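Robots and jobs: what happens when a machine helps with the laundry?

Part of our People at Work pages for readers aged 8 to 11

When you put on a pair of jeans in the morning, you probably don't think about who folded them. In many homes it was a parent, or you. In a hotel, a hospital or a big laundry, it is somebody's job.

Rudodar is a laundry in a town called Dukside. It washes uniforms, sheets and everyday clothes for people who can't do it themselves or would rather pay to have it done. Seventeen people work there. On a busy day they fold 672 pieces of clothing, and until last year every one of them was folded by hand.

Now the laundry has a folding machine with two arms. The staff call it Idia. It stands at the end of a long table and folds trousers and towels. It is slower than a good human folder, but it can keep going through the lunch break.

Learning to fold

Idia did not know how to fold when it arrived. A washing machine only has to spin and pump water, and it does the same thing each time. Folding is harder for a machine. Cloth is floppy. Drop a pair of jeans twice and it will land in two different shapes.

So people had to show the machine what folding looks like. They used hand-held grippers, which are tools with two fingers that open and close, a bit like kitchen tongs. A person holds one and does the job with it, and the movements are recorded. The computer then studies lots of these recordings. A lot of this work is done on ordinary beds and tables, with ordinary clothes.
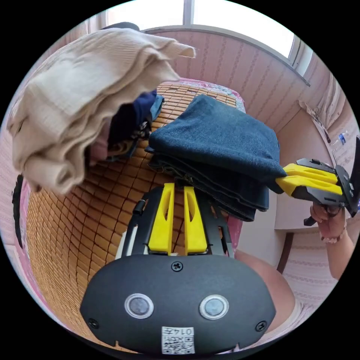
Why do robots find clothes so difficult?
Clothes change shape whenever they are touched. A robot can learn where the corners of a box are and they will stay put, but the corner of a shirt may end up underneath, inside out or folded over. The robot has to look again after each move.

Jeans are a good thing to start with. The cloth is thick, so it holds a fold well, and the seams are easy to see. Thin, slippery things such as scarves come much later. Socks are a problem of their own, as you have to find two that match before you can do anything else.

What changed for the people

Orsolya Győri has folded clothes at Rudodar for many years. When she heard that a machine was coming, she was worried. She thought there might be no work left for her.

"I asked the manager straight out," she told us. "He said my hours would stay the same but my day would be different. That was true. Some of it I like and some of it I don't."

She used to stand at the table all morning. By the afternoon her shoulders hurt. Now she folds the difficult things, like baby clothes and pleated skirts, and checks the piles that Idia has made. If a leg is crooked she folds it again. Her shoulders are better. She does miss talking to the others at the table, because there are only 2 people there now and there used to be five.
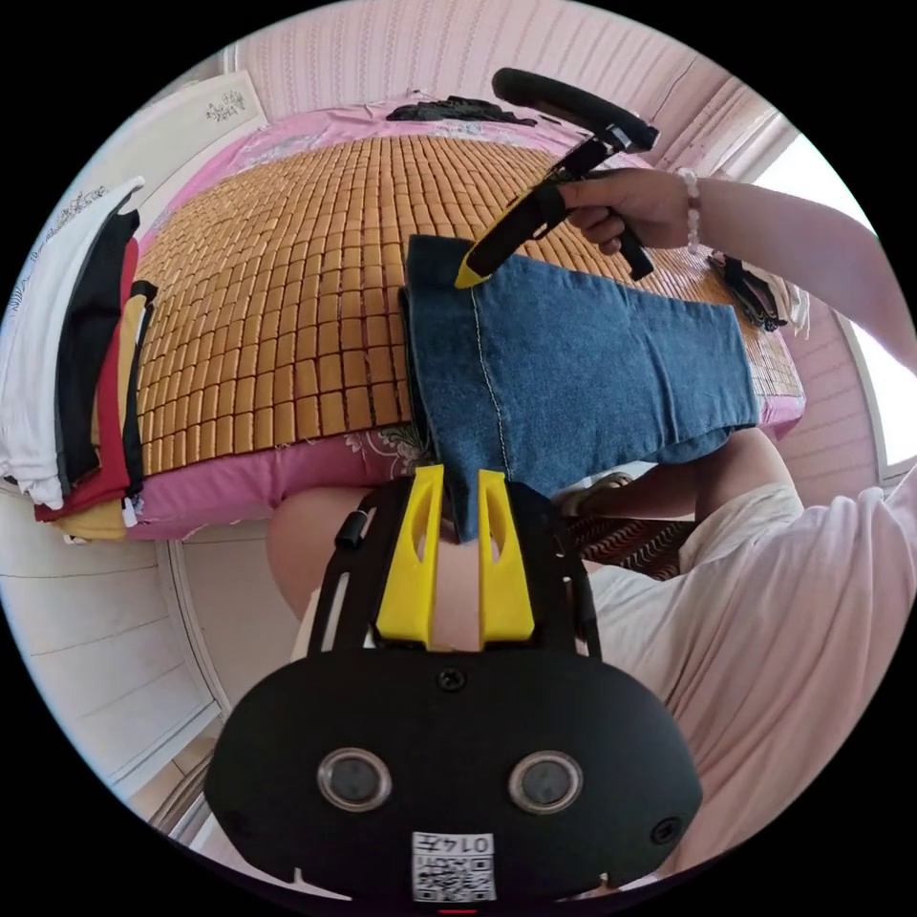
Reading time: 4 minutes

Ottó Borbély has a new job that did not exist before. He looks after the machine. He cleans its fingers, starts it in the morning and stops it when something gets tangled. He used to drive the delivery van, and he had to go on a course to learn all this. He says the hardest part was the reading, as the instruction book has 102 pages.

Not everyone was pleased. One person left because she did not want to work beside a machine. Another asked whether people would be paid for teaching the robot, since it was using what they knew. The owners agreed that anyone who helped with the teaching would be paid for those hours too.

That is a question you may hear more often as you grow up. When a worker shows a machine how to do something, the machine keeps that skill, and it can be copied to other machines in other towns. Some people think the worker should get something extra for that. Others think their normal pay is enough. Grown-ups are still arguing about it.

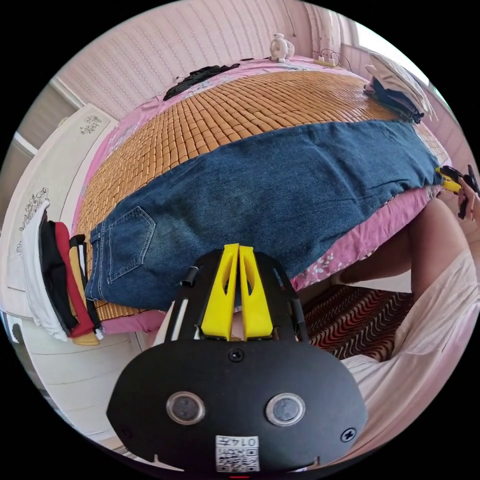

There are also jobs at the laundry that have not changed at all. Someone still has to empty the pockets before washing. Someone still sews on buttons, and someone answers the telephone when a customer's favourite jumper has gone missing.

Another laundry, Fülöp, is on the other side of Dukside. It decided not to buy a folding machine this year. It spent the money on a better table, which goes up and down so that tall and short people can both use it comfortably.

Words to know

Automation: using machines to do work that people used to do.
Gripper: the part of a robot, or a tool, that takes hold of things.
Seam: the line where two pieces of cloth are sewn together.

Something to try

Fold a pair of trousers using only your thumb and one finger on each hand. Then try it with a T-shirt and see which is harder.

Page last checked: 23/02/2025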